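Derumora Publishes Revised Service Procedure for Oltov Two-Arm Bench Cell

SKISTUM, February. Derumora has released a revised service procedure for the Oltov two-arm bench cell. The document replaces the finger and cable sections of the original manual and applies to all cells fitted with the two-finger parallel gripper. It is numbered 3071 and is available to registered operators at no charge.

The revision sets a finger inspection every 400 operating hours. The operator opens each gripper fully, brushes dust out of the crosshatched pads, and checks that the beveled tips are level with each other. Light scuffs on the outer faces of the fingers are acceptable. A pad is replaced when the pattern is no longer sharp over its full length. Fingers are always replaced in pairs.

After any finger work, the wrist camera view is checked with a 2x2 toy building block on the table. The block must fit in the gap between the open fingers, and both fingertips must be in view. 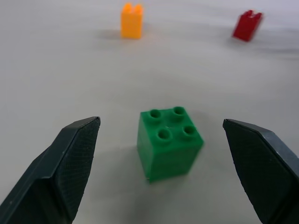
Pad wear was the most common cause of service calls in the first year of operation. Most of those calls came from cells where one finger had been changed and the other left in place. The result was a small offset at closing, which operators often tried to correct in software. The revised procedure asks for the mechanical check first.

Cable routing

The second change concerns the cables at the wrist and base. Each arm is now moved slowly through its full working range with the program stopped, while the operator watches the loops. A loop may hang in front of the table edge or pass near the gripper. It must not pull tight at any point, and it must not enter the space between the fingers.

Connectors at the wrist are checked by hand with the power off. Handwritten marks on the arm links may be kept, provided they do not cover a joint screw.

Items used in regular work, such as toy fruit, cloths and pot lids, can stay on the table during the check. They should be moved back or to the side so that both grippers can reach the near section.

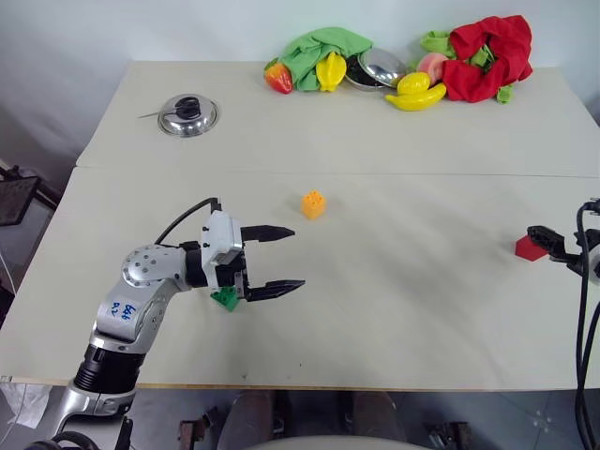

Return-to-service check

The final section is a short test of both arms. Three building blocks, one orange, one green and one red, are set on the near panel between the grippers. Each arm approaches with its gripper open, closes on a block, lifts it 5 cm and sets it down again. The seam between the table panels is used as a visual reference for the head camera.

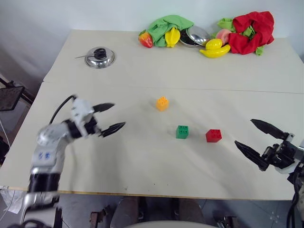
The full test takes 40 minutes for both arms, including the time needed to let the joints settle at the home position. If a block slips or turns in the grip, the operator returns to the finger inspection and repeats the test from the start. Results are entered on the log sheet at the back of the procedure.

Cells serviced under the original manual do not need to be rechecked before their next scheduled inspection. Replacement pads and finger pairs are supplied through the Schumacher parts desk in Skistum. Orders should state the arm, left or right, and the cell's serial number.

About Derumora

Derumora builds and services small robot cells for laboratories and training workshops. Its service department is located in Skistum.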